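Unit 7. Setting up and maintaining the two-arm motor cell

Read before the Saturday lab. Bring the Unit 6 sheet with your tool frame values.

7.1 Scope

The Prarnell cell handles small motor parts with two arms sharing one table. Unit 6 covered each arm alone. This unit covers what has to be checked when both work on the same assembly, and the service jobs students are allowed to do without a supervisor: finger alignment, cable routing, table reference and gripper zero. Joint covers stay closed. Brake faults go to the Stomness bench.

7.2 Before power-up

Check that the emergency stop is released and the key switch is in manual. Wipe the tabletop with a dry cloth. Metal chips under a part tilt it, and a tilted part reads as a height error in the log.

Run a hand along each gripper cable from the housing connector to the first tie. The loop must be long enough for the full wrist rotation in both directions. A cable that goes tight at the end of travel will pull at the connector long before it breaks, and the usual symptom is a gripper that drops off the bus in one pose only. If this happens, re-tie the cable before you change any settings.

7.3 Gripper zero

Jog the arm clear of the table. Open the fingers fully and record the reading. Close them with nothing between the tips and record it again. The reference stroke for this cell is 81 mm. If the measured stroke is short, look for dirt in the linkage first, then check the finger screws. Do not correct a mechanical fault with a software offset.

Repeat for the other arm. The two grippers are zeroed separately and their files are not interchangeable.

7.4 Table reference

Touch off at the points listed in the Harasym procedure, left arm first. Enter the heights in page 234 of the cell log. Park the left arm before the right one starts - the zone check is disabled in this routine.

7.5 Handling motor parts

Set speed to 15 percent for the first pass. Parts with exposed windings are gripped on metal only. A fingertip dragged across the copper can cut the enamel, and the damage may not show until the insulation test. Approach an open part from above, stop short, and confirm the finger position by eye before lowering further.

One arm works over the parts while the other stays open and clear. Hand over control only after the working arm has reported its position. If the cell stops with error 92, both arms have requested the shared zone. Acknowledge it, back out the arm that moved last, and restart from the last confirmed step.

7.6 Two arms at the table

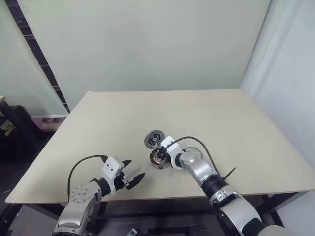
Nuria Feyisa would add one check to 7.3: take the stroke reading again after the arms have run for an hour, and if it has moved, enter both values in the log.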